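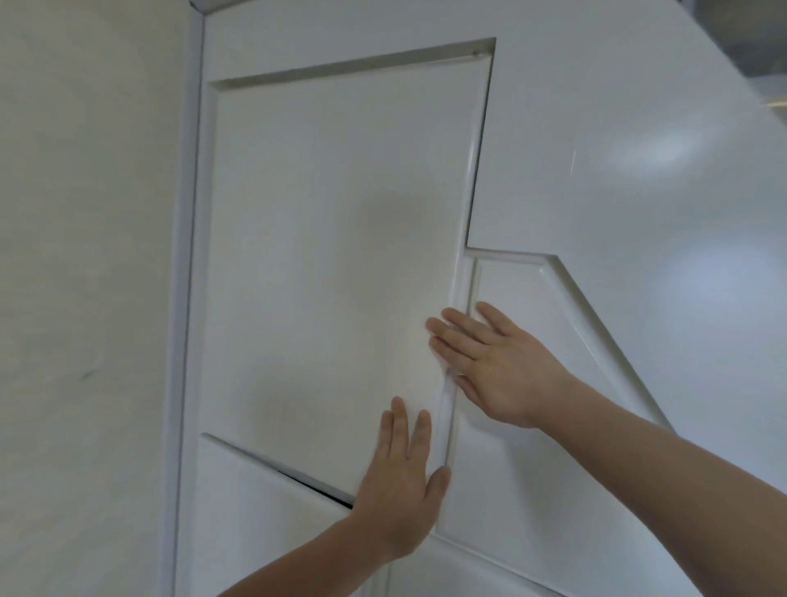 Kevico Releases Revised Interior Door Line for Rental Refits

28/08/2018 - Kevico has released the Unden series, a revised line of white paneled interior doors intended for replacement work in occupied apartments. The doors ship finished and are supplied with matching casing in a narrow profile.

The series replaces the Fortin line, which was withdrawn from the catalog in May. Raised and recessed panels with beveled molding are carried over from the earlier design. The changes concern the finish, the hinge preparation and the fit of the door against the stop.

The finish is a smooth gloss white, applied in the factory. Kevico tested it on sample panels over 2000 wipe cycles with a damp cloth and household cleaner. Testing concentrated on the flat stiles and on the molding edges at hand height, where a door in daily use is pushed and where skin oils collect in the grooves. Panels were inspected every 500 cycles under side lighting.

Hinge positions can be ordered to match existing frames. In a trial refit at the Gromolholm apartments, 14 doors were hung in frames that had been left in place. Walls were not repainted as part of the work. Fitting took roughly a day and a half, including adjustment of the strike plates.

Fit is checked with the latch engaged. The installer places both hands flat on the lower middle part of the door and applies steady pressure. Movement at the latch side indicates that the strike plate needs to be reset - movement at the hinge side indicates a loose screw or a packed hinge. The same check is recommended after the first heating season.

The Unden series is available in four widths, left or right hand, with a standard or shortened bottom rail. Undercutting on site is permitted within the limits given on the data sheet. Cut edges must be sealed before the door is hung.

An initial stock of 800 doors is held at the Kevico warehouse. Orders for non-standard hinge positions are made up separately and have a longer lead time. Data sheets and finish samples are available to contractors and property managers from the Kevico trade desk.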